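Demonstrationen mit zwei Handgreifern aufnehmen: Aufgabe „Becher und Box“

Anleitung der Robotik-AG, Stand 18. Dezember 2024
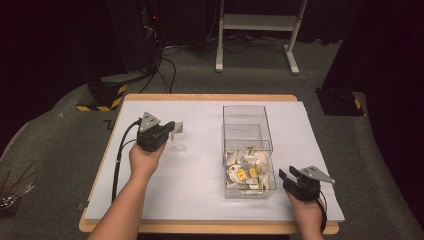 Xóchitl Barajas

Die Anleitung gilt für den Aufnahmeplatz am Tisch und setzt voraus, dass die Einführung in die Software bereits erfolgt ist. Wer noch kein Konto auf dem Aufnahmerechner hat, meldet sich vorher bei mir. Behandelt wird nur die Aufgabe „Becher und Box“. Für die Faltaufgaben gilt weiterhin das alte Blatt.

1. Voraussetzungen

Benötigt werden beide Handgreifer mit Kabel, die weiße Platte, die durchsichtige Kunststoffbox ohne Deckel, ein klarer Becher und Füllmaterial aus zerknülltem Papier. Zwischen das Papier kommen gelbe Etiketten mit dunklem Aufdruck, so dass sie durch die Vorderwand der Box sichtbar sind. Sie dienen beim späteren Sichten als Anhaltspunkt dafür, ob sich der Inhalt während einer Episode verschoben hat.

Die Aufnahmesoftware heißt Pallton und liegt auf dem Rechner unter /opt/pallton. Ältere Versionen aus dem Februar schreiben die Öffnungsweite der Greifer in einem anderen Format und dürfen nicht mehr verwendet werden.

2. Arbeitsfläche einrichten

Die weiße Platte auf den Tisch legen und an der Vorderkante ausrichten. Hinten und vorn darf ein schmaler Streifen der Tischplatte frei bleiben. Die Box kommt rechts von der Mitte auf die Platte, der Becher links davon, aufrecht und mit der Öffnung nach oben. Zwischen Becher und Box muss eine Greiferbreite Platz bleiben.

Klares Material auf weißem Grund ist in den Kamerabildern schlecht zu erkennen. Vom Becher bleibt oft nur der Rand übrig. Das ist bei dieser Aufgabe gewollt, der Becher wird also nicht beklebt oder eingefärbt. Fingerabdrücke vor jeder Serie abwischen.

Werkzeug gehört nicht auf die Platte.

3. Greifer prüfen

a) Sitz der grauen Dreiecksplatte kontrollieren. Sie darf sich mit der Hand nicht verdrehen lassen. Bei Spiel die kleinen Schrauben über Kreuz nachziehen.

b) Kabel des linken Greifers in einer weiten Schleife nach links führen. Es darf nicht zwischen Hand und Becher liegen. Das Kabel des rechten Greifers hängt nach unten zur Vorderkante.

c) Beide Greifer einmal vollständig öffnen und schließen. Pallton zeigt im Prüffenster die Rohwerte an. Geschlossen muss der Wert unter 59 liegen, offen über 628. Liegt einer der beiden Werte daneben, neu kalibrieren (Menü „Greifer“, Eintrag „Endlagen“).

4. Aufnahme starten

Im Terminal eingeben:

pallton rec --task becher_box --user KUERZEL

Danach die Ausgangsstellung einnehmen. Der linke Greifer zeigt mit den Fingern nach rechts zum Becher, ohne ihn zu berühren. Der rechte Greifer steht rechts neben der Box, Finger geöffnet und schräg zur Box gerichtet. Nach dem Signalton noch eine Sekunde stillhalten.

5. Ablauf einer Episode

Den Becher mit links knapp unter dem Rand greifen und senkrecht anheben. Rechts gleichzeitig die Box an der Seitenwand sichern. Becher über die Box führen, absenken und auf dem Papier ablegen, nicht fallen lassen. Beide Greifer öffnen, zurück in die Ausgangsstellung, Episode mit dem Fußtaster beenden.

Die Bewegung soll gleichmäßig sein. Korrekturen mitten im Griff sind erlaubt, solange der Becher nicht umfällt. Kippt er um, Episode abbrechen und verwerfen (Taste V). Abgebrochene Episoden bitte nicht umbenennen und aufheben, das hat den Datensatz schon einmal durcheinandergebracht.

Nach jeder Episode den Becher zurückstellen und seine Position leicht verändern. Die Box bleibt innerhalb einer Serie stehen. Das Papier wird erst zwischen zwei Serien neu aufgelockert.

6. Häufige Fehler

Fehler 101 beim Start: Ein Greifer wird nicht erkannt. Stecker abziehen, fünf Sekunden warten, neu verbinden. Bleibt der Fehler bestehen, Kabel tauschen.

Sprünge in der Trajektorie: meist eine lockere Dreiecksplatte, siehe 3a. Seltener ein Kabel, das unter Zug steht.

Öffnungsweite bleibt konstant: Endlagen nicht gespeichert. Schritt 3c wiederholen und mit „Übernehmen“ bestätigen.

7. Ablage

Fertige Serien liegen nach dem Beenden unter /daten/becher_box. Der aktuelle Bestand umfasst 2.544 Episoden. Vor dem Hochladen das Prüfskript laufen lassen:

pallton check --last

Meldet das Skript Lücken in den Zeitstempeln, die Serie in den Ordner „unklar“ verschieben und Datum und Kürzel in die Liste am Rechner eintragen.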